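Silwood Community Help > Data collection > Hand-held grippers

How many demonstrations before I stop and train?

Posted by Tarmo Baranauskienė

Hello everybody. I collect examples for a tidying policy with the hand-held gripper, the right-hand one only. The task is called "put back on shelf" in our list. I work in furnished rooms, and I change room when I feel that I am repeating myself.

Until Friday I had 3892 recordings. After the filter in Drorkodham there stayed 2742. The rest was removed, mostly for lost tracking, and a part for episodes where I started too early, before the gripper was held still. I was a little sad to see that number, because it is many evenings of work.

Most of my recordings begin close to white furniture, with the fingers open and the shelves in view. 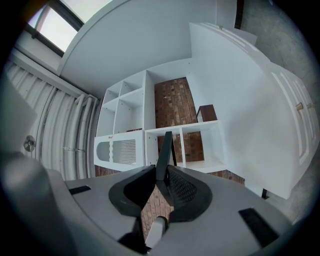 Marisela_K: I would stop collecting for a week and train on what you have. When we had a similar amount, we trained a small model first and it showed us which starts were weak. The policy was good at low shelves and very bad at anything above the shoulder, and we could not guess this from the numbers. After that we recorded only the weak part. Please also look at why the filter removes so much. In my experience plain white surfaces are difficult for the tracking, so begin each episode with a slow look at something with texture, for example brick or a patterned carpet, and only then go to the shelf. Keep the same speed when you come back. If you move fast at the end because you are tired, the model will learn this also.

One more thing — write the room name in every episode. You want to keep 2 rooms completely out of the training, and this is painful to arrange later if the names are missing. I did it by hand once, and I don't recommend it.

bailly_user: more data is always better, just continue

Oddvin: I don't agree fully with the answer before me. If the new episodes are the same as the old ones, you only pay for more disk. Change the height of your start, the object and the light. I do 3 heights for each shelf and I never record the same object twice in a row.

About the filter: in the Bailly export there is a setting for the minimum still time at the start. Ours was too strict, and nearly half of the removed episodes came back when we made it shorter. Check it before you record anything again. The Flillcombe page in the wiki has the values we use, but your gripper may need other ones.

Tarmo Baranauskienė: Thank you, I found the setting and I will run the filter again tonight. The room names I have only from April, so the older ones I must do by hand.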